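Storkach Road Reopens to Local Traffic After Two Weeks of Detours

14/09/2020

The lower road between Storkach and Starneo opened again this morning, and if the line of cars waiting at the barrier before breakfast is anything to go by, a good many of us had been looking forward to it. One lane is open for now, with a signal at each end, and the county road office asks everyone to be patient and keep their speed down through the stretch where the bank gave way.

For those who have been away, the slide came down at the end of August after a night of heavy rain, and it took a good piece of the shoulder and most of the guardrail along with it. Since then the only way around has been over the hill by way of Lurketo, a lovely drive on a Sunday with nowhere to be, but a long one when you have a shift to get to or a child to drop at school. Families who work on one side and sleep on the other have been staying with friends, sharing rides, and in a few cases simply setting the alarm very early indeed.

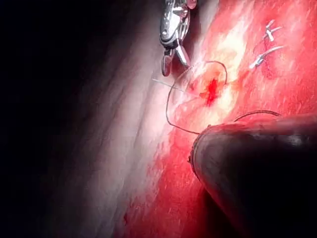

The crews from Nedeljković, the contractor the county brought in, have cleared 100 truckloads of mud and rock from the roadway and put in a temporary wall along the uphill side. A permanent one will have to wait for drier ground and a proper survey — the office is hoping for next spring, though anyone who has lived here a while knows to take that kindly and not plan a wedding around it.

The lane will be open every day from 6 in the morning until dark. Heavy trucks and anything pulling a trailer longer than a small boat should still go by way of Lurketo, where the flaggers will stay on at the narrow bridge for another five days. The morning bus goes back to its old route tomorrow, stopping at the Starneo store and the post office as before, and the afternoon bus will follow as soon as the drivers have had a chance to try the turn at the bottom of the grade.

The Starneo store, which has been getting by on two deliveries a week, expects fresh bread and milk on the shelves again by tomorrow noon. The bakery in Storkach will be handing out free coffee to anyone stuck at the signal there in the mornings, all through the rest of the month, and would be glad to have the cups back.

If rain closes the lane again, a notice will go up on the board outside the post office and at both barriers.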